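Minutes – Prinstead arm group, 2018-11-21
Print | E-mail this page | 3 shares

Present: Despina Krasniqi, Gitau Kaijage, Muthoni Nyanda (minutes)

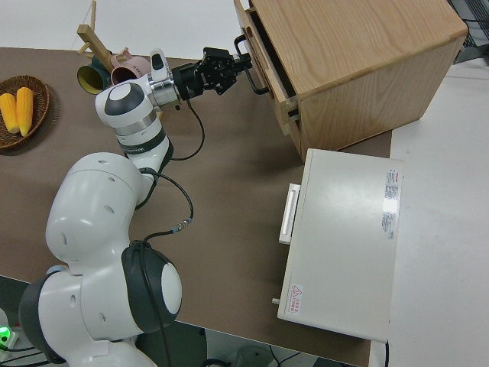 1. Drawer task. Gitau wants all demonstrations by remote control. Despina prefers guiding the arm by hand for the last part of the pull. Agreed: we try both ways, 200 demonstrations in total.

2. Failed attempts are kept and marked – not deleted.

3. Gitau will write the start position on the wiki.

0 comments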